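Stuff With Lids
How the little boxes in your house stay shut

Kids' Explainer Page, Stondon Library Club
14 March 2021

Go find a container with a lid that stays on. Any one. Mint tin, lunch box, soap dish, the thing your retainer lives in. Got it? OK, keep it next to you while you read.

Now open it. Close it. Open it again. You just used a machine! A small one with hardly any parts, but it counts.

This page is about three things: lids, hinges and latches. Plus an experiment at the end. You need scissors and a grown-up for part of it.

What's a lid for, anyway?

Keeping stuff in. Spilled beads, runaway crackers, that sort of thing.

Keeping stuff out. Dust. Ants. Your brother.

Slowing things down too. Crackers go soft when damp air gets at them. A good lid lets in less air so they stay crunchy longer. Not forever. Leave them till July and see (don't eat them).

Lids that come all the way off

The oldest kind of lid is a thing you put on top of another thing. A flat stone on a pot. A plate on a bowl. Works fine until somebody bumps it.

Then there are lids that fit tight. A shoebox lid slides down over the outside. A yogurt tub lid has a lip that grabs the rim. You hear a little pop when it goes on. The plastic stretched a tiny bit and then jumped back into shape. Bendy things that jump back are called elastic, like a rubber band only a lot stiffer.

Screw lids have a ramp inside that goes around and around. Look in a jar lid and you'll find it. Turning the lid makes it climb down the ramp and squeeze against the glass. That ramp is called a thread. Nothing to do with sewing.

Trouble with all of these: you can lose the lid. How many lids in your kitchen have no box? Ours at the club is a whole drawer.

Lids that stay attached

Enter the hinge. A hinge is a joint that lets one part swing and keeps it fastened to the other part. Doors have them. Your knee is sort of one. It bends one way and not the other (please dont test this).

Two kinds to look for on boxes.

Pin hinge. There's a thin rod, and the lid and the base both have loops or little tubes that wrap around it. The lid turns around the rod. Look at a door hinge, same idea but big. Pins are strong and last for years, and if they squeak, a drop of oil helps.

Living hinge. Funny name, it isn't alive. It's a thin strip of the same plastic as the lid and the base, so thin that it folds. Ketchup bottle tops have one. A lot of them are made of a plastic called polypropylene, say it polly-PRO-puh-leen. It can fold thousands and thousands of times before it cracks. Other plastics would snap in an afternoon.

Try folding a paper card back and forth in the same spot. It goes fuzzy, then weak, then rips. Polypropylene is much better at this than paper.

Why does an open lid stand up?

Some do, some flop. Depends on how far the hinge lets the lid swing and where the weight is. If the lid stops just past straight up, its weight leans back against the stop and it stays there. If nothing stops it, down it goes, and if the box is light the whole box may tip over backward. Put something heavy inside, like a few coins, and try again. Less tipping, because now the base weighs more then before.

Round lids are a little tricky. A hinge needs a straight line to fold along and a circle hasn't got one! So the makers put a small flat bit on the edge, or a pair of bumps that stick out, and the hinge goes there. Look at the back of any round box with a hinged lid. Run your finger along it. Found it?

Latches

A hinge holds one side. Something has to hold the other side or the lid just flaps. Usually it's a latch, a clasp or a magnet.

Snap: a bump on the lid squeezes past a bump on the base. Click. You have to push a bit to get it closed and pull a bit to get it open.

Hook: a piece on the lid catches on an edge. Push a button and the hook moves back. Old jewelry boxes, some pencil cases.

Magnet: a magnet on one side, another magnet or a bit of steel on the other. No click part to wear out. Test it with a paper clip.

Some latches are metal even when the box is plastic. Small pieces that rub every single time need to be tough, and metal doesn't wear down as fast.

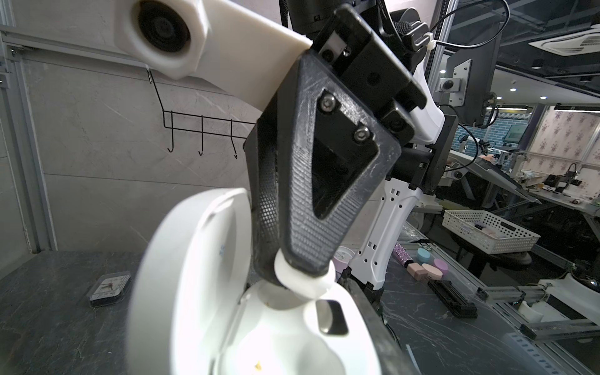

A white container with its round-edged lid standing open. Look for the shiny silver latch set into the base near the hinge.

Make one! The Tririrer box

Club name for it, don't ask. You need:
a piece of thin card (cereal box is good)
scissors
sticky tape
a ruler
6 coins
a paper clip

1. Cut two circles, both the same size. Draw around a mug.
2. Cut a long strip 3 centimeters wide. Wrap it around one circle to make the wall. Tape it on. That's your base.
3. Snip a small straight bit off the edge of the other circle. This is the lid.
4. Tape the straight bit to the wall. The tape is your hinge. Tape the inside too.
5. Slide the paper clip onto the front of the lid so it hooks down over the wall. Latch!
6. Put the coins in and open the lid. Take them out and open it again. Does it tip?

Now open and close it 30 times. What happened to the tape? Wrinkly? Coming loose? Write it down. Could you do 2000? Maybe not before dinner. Draw a new hinge that would last longer.

Words to know

Hinge: joint that swings
Latch: part that holds something shut
Elastic: bends and goes back
Thread: the ramp inside a screw lid
Rim: the edge around the top

Next time: zippers and how the teeth grab. Bring an old jacket that you're alowed to take apart.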